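Print this page | E-mail this to a friend

Community lunch moves to Dewan hall
February 12, 2025

I've been going to the Marine Road lunches for ages, so I was properly chuffed to hear they're moving to the Dewan hall at the end of the month. More room, a decent kitchen and a car park you can get out of again!

Ravindran Annamalai, who runs the lunches, told me the old room held 88 at a squeeze. The new one seats 150 - and the last lunch had 203 names down for it, so there'll be two sittings from now on, at noon and half past one.
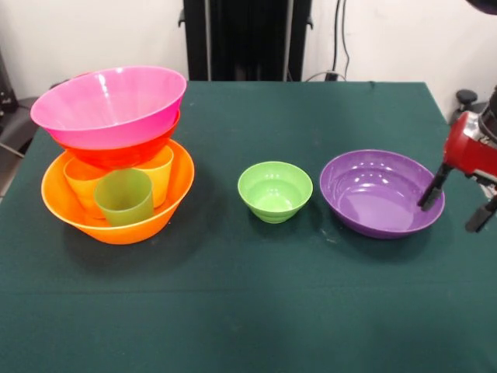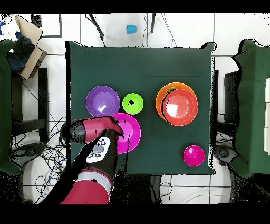
Lunch stays at £2 a head, tea included (the lentil curry is the one to go for, if you ask me). You do need to book, which is new, and you can do that at the Sorkell library desk or by ringing the hall in the morning. "We hated turning people away in January," Ravindran said. "It was raining as well."

The number 2 bus stops right outside, and there's a ramp by the side door. I'll be at the early sitting - come and say hello if you spot me.

We use cookies to make this site work. By carrying on you agree to this. OK | Find out more

Contact us | © Illusmont News 2025 | Back to top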